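The second edition of Skultau, Ingvar Dalsgaard's novel in linked stories, is catalogued from 17 September 2024. Grurden has reset the text and restored 11 pages dropped from the first printing.

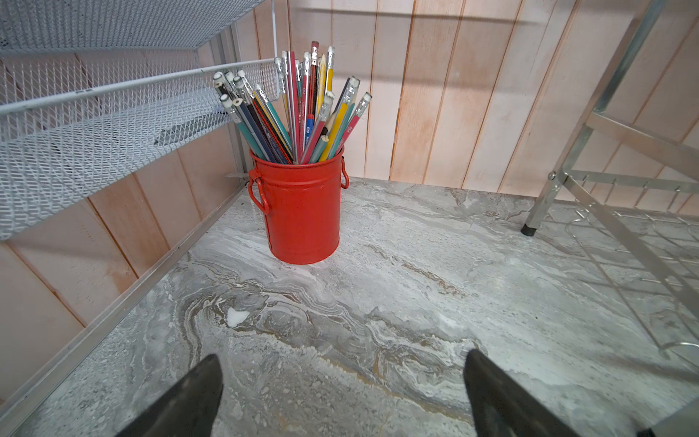

Pencils in a red bucket

Chapter 7 now precedes chapter 6, following the author's typescript. 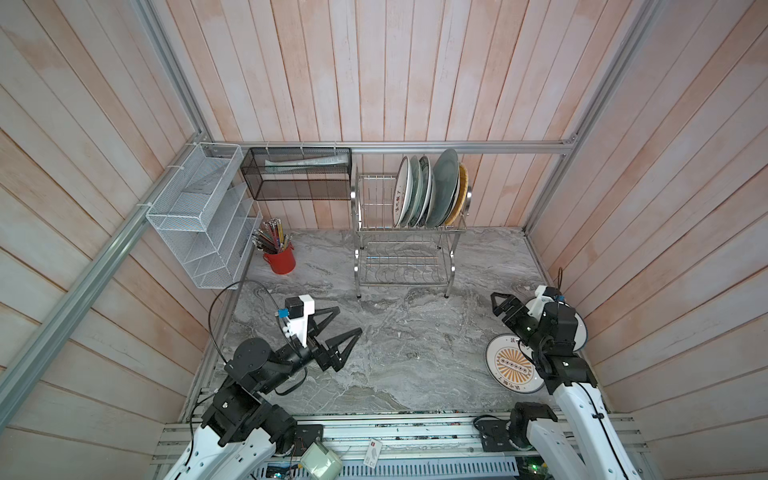
1 min read

The paperback runs to 651 pages. Spelling has been standardised to "colour" and "grey" throughout. Members may borrow up to two copies per book group. 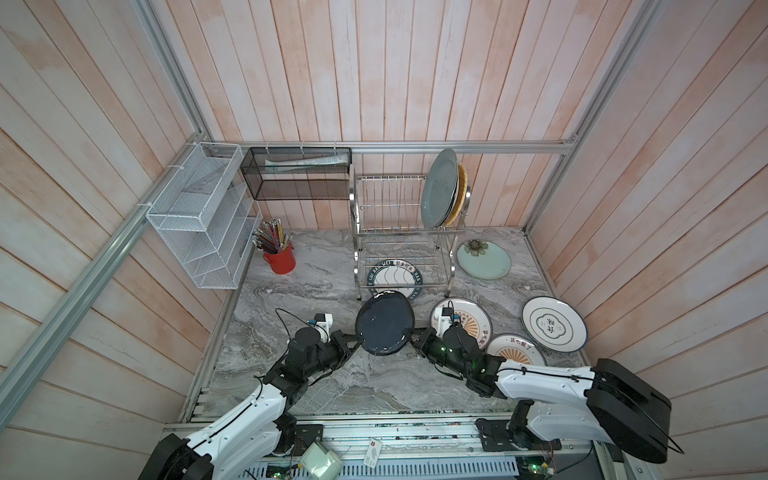 Two arms, one navy plate

Audio edition: January, from Clidomness.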